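Wire sort, bench notes

November 20, 2019. After school session, both arms up by the time I got in. Taner Başaran on the left arm config, me on the right arm and the log. Started at run 1801 because the counter in Pidura didn't reset when we moved folders. Leave it. Do NOT renumber, the scoring script reads the number and I don't want to find out what else does.

Carryover from last time:
- right wrist joint slow to home. Still slow. Homes fine on the second try.
- left arm offset file was the old one. Fixed, see below.
- someone saved over my pick heights. Restored from the backup, renamed with my initials, please don't touch.

What we're trying for, for whoever reads this without having been at the Tollham meeting: Puvley round two is loose wire sorting, two arms, no hands in the cell once the clock starts. Wires go from the pile to the baskets by color. 6 minutes. Points for each wire in a right basket, points off for one dragged out again by accident, which is where we lost everything in June. We were ok at picking in June. We were terrible at letting go.

So today was mostly release, not picking.

Left offset. Old file had the gripper tips sitting too far toward the back wall, so every drop on the left side went over the far rim or hung on it. Loaded the new file, jogged to the corner marks, close enough. Checked with the gripper closed and again with it open, because last time we only checked closed and the open fingers hit the basket.

Drop height. Tried low first. Low means the fingers are down inside the basket and when they open, they push against whatever is in there already, and then when they come up they bring a wire along. Tried high. High means the wire springs and can land half out. Middle height is the best so far but it depends on the wire. Stiff ones want to be lower. The soft red and black pair stuff doesn't care.

Numbers for height are in the config, not copying them here, last time I copied them here I got one wrong and Taner used it.

Open speed. Slowed it down. At the old speed the fingers snapped apart and flicked thin wires sideways. Slow open plus a short wait before lifting. Costs time. With 6 minutes we can afford it if the picks are clean, can't if we're repicking. Need to work out the budget properly, did it on the whiteboard and then somebody wiped it.

Printed cloth on the table is hurting the vision. Thin black line drawings of plants, thin black wires. Threshold picks up stems. It sent the gripper to a fern twice before I put the length filter back in. The rules say patterned surface so we're stuck with it, and practicing on plain white was a waste of most of October if you ask me. Taner disagrees, says the motion code got done on plain white. Fair.

What the filter does now: takes anything dark and thin, throws out short bits, then compares with the reference shot of the cloth. Works until the cloth shifts. Cloth shifted. Taped it down at the front, need to retape at the back, and retake the reference shot AFTER taping. Not before. Write this on the board.

Wrist views and the overhead view disagree about color. Dark brown reads as black from the wrist nearly every time. Overhead does better. Going to take color from overhead and position from the wrist and see what happens. Means the two have to be in sync, and they're not quite, wrist lags. Taner thinks it's the cable, I think it's the frame buffer. We bet a soda on it.

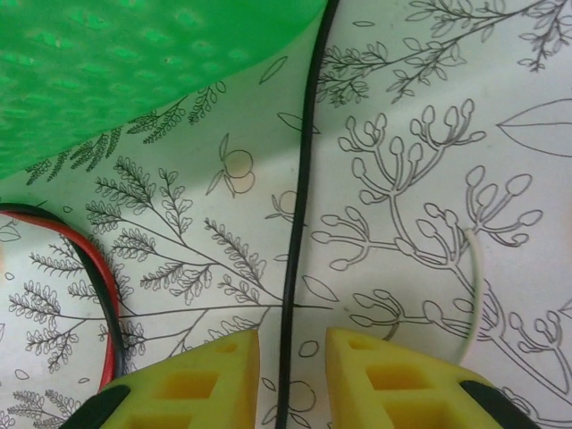
Left gripper over the pile, right one by the green basket:

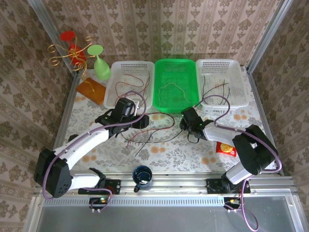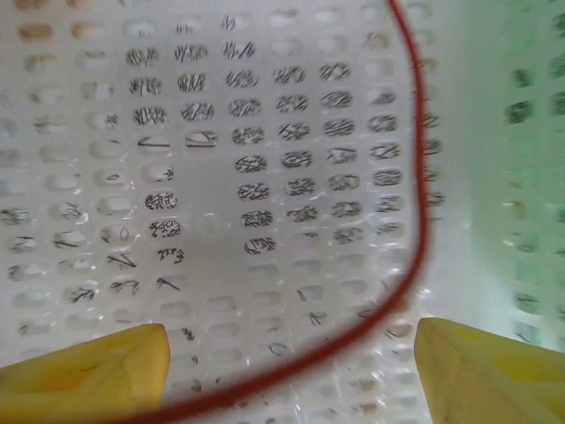

Why not grab the whole tangle at once and pull it apart over the basket?

Because two arms pulling on a tangle tighten it, and anything that slips loose lands wherever it likes. One wire by its free end, lift slow, shake once, move. When there isn't a free end, the second arm pins the pile down and the first one pulls up and away from it.

Pinning. Wrote that up as if it works. It works sometimes. The right arm comes down, presses, left arm pulls. Problem is the press has no force limit set so it presses as hard as it gets to before the position is reached, and on cloth that means it drags the cloth too. See above re: cloth shifting. So pin height goes up a little, and the pads on the fingers need looking at. They're slick. Could roughen them. Ask first, they belong to the school.

Free end finder. New this week, I wrote it over the weekend and it's ugly. Walks along the dark line and stops where the line stops. Gets fooled where a wire goes under another wire, calls that an end. Added a check: look a short way ahead in the same direction, if the line picks up again it's a crossing. Better. Still wrong on tight curls since the direction changes too quick. Also wrong where a wire crosses a drawn stem, it just follows the stem off happily and reports the end of a leaf. Going to try walking from both sides.

Holes in the baskets. I had not thought about this at all. The mesh is lots of little openings and wires sitting inside show through as dark bits, so the finder thinks there's a pile of very short wires on the outside of the basket. Length filter catches most of these. Put a mask over each basket region too so it won't pick there at all. But the mask is fixed, so if a basket gets bumped the mask is off. Add basket check at the start of each run? Cheap to do. Yes, doing it.

Also the green basket tints what's near it and the color check gets silly close to it. A tan wire under green light is not tan. Read the color in the pile before the arm moves, keep it, don't read it again at the drop. I had it reading at both and taking the second one. My mistake, been in there for weeks.

Purple cables on the arms. Left one loops around the housing ok. Right one arcs up over the basket side, and on the far reach I don't like how much it moves. Want a clip partway along. Dolan has the clips in the big drawer, or had. If they're gone, zip tie but LOOSE, the wrist has to turn.

Runs, the ones worth writing down:

1801: throwaway, old offset still loaded. Wire on the rim, wire on the floor.
Next one: new offset, old open speed. Flick. Taner says flick, I say fling.
After that: slow open. Clean drops on the left. Right arm timed out at home, my fault, I had the lid switch off.
Then the fern one. Twice.
Then with the length filter: best run of the day, 4 wires in, all correct, none dragged out. Clock still going when the finder ran out of ends it believed in. So there were wires left and it stopped anyway. Conservative is ok for now but not for Puvley.
Last one: pinning on. Cloth dragged, stopped it by hand. Doesn't count.

Four is not a lot. June we had more than that in by the same point and then pulled a bunch back out, so on points we're ahead. On looks we are not ahead. It is very boring to watch. Fine.

Sidenote on the stop button: reach is bad from the right side of the bench. If you're standing over there reading the log you can't get to it without walking around. I'd like it moved to the front middle, with enough cord to pick it up. Asked last month. Asking again, in writing, here.

Battery on the label printer dead so the new config files are marked in pencil. Don't erase.

The judges' sheet asks for a one page description of the method, due before the next Tollham meeting. Taner has a draft. It's two pages. He wants to keep the paragraph on pinning and I want to wait until it works. We'll see how Thursday goes and decide then. If it doesnt hold the cloth still by then it comes out.

Still to do:
- retape cloth at the back, then reference shot
- force limit on the press, ask how Pidura wants it set, the manual page is for the older arm
- basket check at startup
- finder from both ends
- clip on the right arm cable
- sync test overhead vs wrist, log both timestamps for 30 seconds with the arms parked, settles the soda
- time budget again, on PAPER
- read the rule about dragging a wire out with the other arm, does it count once or twice

One more thing on releases before I forget. When the gripper closes on two wires side by side it doesn't know. Looks like one wire from the wrist, weighs nothing either way. We get two colors going in one basket. Finger gap at close would tell us, the gripper reports it, we just never read it. Two wires leaves a wider gap than one. Thick single wire leaves a wide gap too tho. Could compare with what the overhead thinks the color is, thick ones are mostly the tan. Try it, low priority, but I bet it's where a few of the wrong ones came from in June.

Packed up late. Arms parked, power off at the strip, configs copied to the shared folder and to my stick. Taner has the key.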